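Tips & Tricks > Around the House > Playroom and Craft Table

Sorting and Storing Building Bricks Without Losing Your Weekend

I have been promising to write this page for ages. Every time I put up something about linen closets or the spice drawer, a letter or two comes in asking about the building bricks, and I understand completely, having stepped on my share of them on the way to the bathroom at night. We had three children in the house and one shared collection that started out in a cookie tin and ended up filling a blanket chest, so what follows comes from a good many years of trying things, giving up on them and trying something else.

Let me say first that a collection of bricks doesn't have to be perfectly sorted to be a pleasure. If your family has one modest box and everybody is happy digging through it, close this page and go have a cup of coffee! The digging is part of the fun for a lot of children, and I remember that rattling sound with real affection (mostly). Sorting starts to earn its keep when the builder in the house can't find what he or she needs and gives up, or when the floor has not been seen in a while.

Start with a shallow tray

If you only take one thing from this page, let it be the tray. Deep bins are fine for storage but they are miserable to build from, as everything small works its way to the bottom and the only way to get at it is to dump the whole bin on the rug. A shallow tray with a raised rim lets you spread a few handfuls out in something close to a single layer, and then you can see what you have. Sloped sides are even nicer than straight ones. You can push a little piece up the slope with a fingertip and pick it off, where with a straight wall you end up scrabbling at it with your nails.

The color of the tray matters more than you would think. For years I used a red one, and half our bricks were red, and I must have looked straight past the piece I wanted a thousand times. Now I pick a tray that's a long way off from whatever we are sorting. Blue under orange is wonderful. White is good under nearly everything except white and the pale grays, and for those I bring out an old dark baking sheet that has retired from the kitchen. A baking sheet is noisy, mind you. Put a dish towel under it if anybody is napping.

Set the tray on a plain table at a height where you don't have to stoop. I did it on the floor until my knees had a word with me. If your table has a busy tablecloth, take it off first, and work in good daylight if you can, especially for the dark blues and blacks, which are nearly impossible to tell apart under a yellow bulb after supper.

How much to put out at once

Less than you want to! A couple of handfuls will do. I once read that a person should sort by the bucket and I tried it, and the result was a mountain on the dining table that stayed there from Monday until my sister-in-law came for dinner. With a couple of handfuls in the tray you can finish, put the pieces where they belong, and feel pleased with yourself, and then you can either do another or walk away with nothing left out. I find that up to 100 pieces is about as much as I care to look at in one go, and when a child is helping I put out a good deal less.

Color first or shape first?

This is where families fall out. Children nearly always want to sort by color, and it does look beautiful on the shelf. Grown-ups who have built a lot will tell you to sort by shape, and they have a point: a small orange plate is very hard to find in a box of orange bricks, but an orange plate in a box of mixed plates jumps right out at you.

What we settled on, after some grumbling, was this. If you have fewer than 300 pieces, sort by color and enjoy how it looks. If you have more than that, sort by shape, and keep one or two special colors separate for whoever loves them. My middle child loved orange and would not hear of the orange ones going in with the others, so orange got its own box and everything else went by shape, and peace was restored. There is no rule that says your system has to be consistent. It only has to make sense to the people who use it.

When you do sort by shape, start with very broad groups. Ours were:

- thick bricks
- thin plates
- anything with a slope or a curve
- wheels, windows, doors and other bits with a job to do
- tiny pieces

Don't go finer than that to begin with. I know someone who began with separate boxes for every length of brick, and she had them filled and labeled all the way up to the ceiling, and her boys went back to playing with cars. You can always split a group later when its box gets too full to close.

Picking out the strays

Even in a box that has been sorted by color there is always a gray one hiding among the others. My advice is to let the eye do the work. Spread the pieces out, lean back a little, and look at the whole tray instead of at any one brick, and the odd one will show itself. Take it out right away and put it in a cup. If you tell yourself you'll come back for it, you won't, and it will go back in the box and wait for next time.

While you're at it, pull apart any bricks that are stuck together. Stacks take up room, they hide the smaller pieces that get wedged in beside them, and they have a way of being the exact bricks you were looking for. For two thin plates that won't come apart, use a proper separator tool if you have one, or press a larger brick onto the top plate to give yourself a handle and rock it gently. Please don't use your teeth. I have seen the tooth marks on ours and I know who made them. A butter knife isn't much better, as it chews up the edges.

Turning everything stud side up is not worth your time, by the way. I used to do it out of sheer tidiness. They'll be every which way again as soon as the box is moved.

Washing

Bricks that came from a yard sale, or out from under a sofa, want a bath. Use lukewarm water and a little dish soap in a basin, swish them with your hands, and let them sit for half an hour. Skip the hot water and the dishwasher. Rinse them in a colander, in small batches, and watch the tiny ones near the drain. Anything with a sticker, a motor or a light gets wiped with a barely damp cloth instead.

For drying, lay them on an old bath towel and turn them now and then. They hold more water inside than you'd believe, so give them a full day and a night before they go into a lidded box. A mesh laundry bag hung on the line in June works beautifully too, provided it hangs in the shade – bright sun isn't kind to the white and light gray ones.

Boxes, drawers and labels

Clear boxes with lids that click are hard to beat. Ours are a mixed family: four of the Groltitz shoebox size, which stack well but have stiff lids that a small child can't manage, and a row of the lower Requena ones, which the children could open by themselves from quite a young age. If the builder is little, choose the lid they can open. A box a child can't open is a box you will be opening, all day long.

For the tiny pieces I like a hardware drawer cabinet, the kind meant for screws. Mine is a Plandov with 33 drawers, and it came from a workshop clearance with a good many washers still in it. Fasten it to the wall, please, or at least set it low, as those cabinets tip forward when too many drawers are pulled out together.

For labels, tape one of the actual pieces to the front of the box. It works for children who can't read yet and for grandparents who can't remember what a plate is, and it costs you only one brick. I wrote all of mine out in my best lettering first, and every one of them fell off by winter.

A word on weight. A big tub of 900 mixed bricks is heavier than it looks, and it will slide off a high shelf onto whoever is reaching for it. Keep the heaviest boxes at the bottom and the light, odd-shaped pieces up top.

Tidying up at the end of the day

The nicest trick I know is a large flat sheet under the play area, with a cord run through the hem so it pulls up into a sack. Ours was cut down from an old Dakar bedspread in yellow and brown, ugly as can be and tough as canvas. When it's bedtime you draw the cord and the whole lot goes on a hook. It doesn't sort anything, of course, but the floor is clear, and the sorting can wait for a rainy afternoon with a tray and the radio on.

Leave half-built things alone, if you possibly can. We kept a shelf for works in progress, and anything on that shelf was safe from tidying, even if it had been a spaceship without a roof since spring.

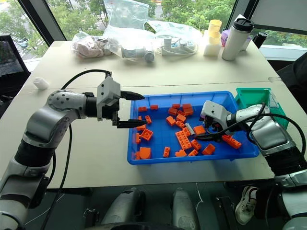
Orange bricks in a shallow blue tray, with one light gray one among them.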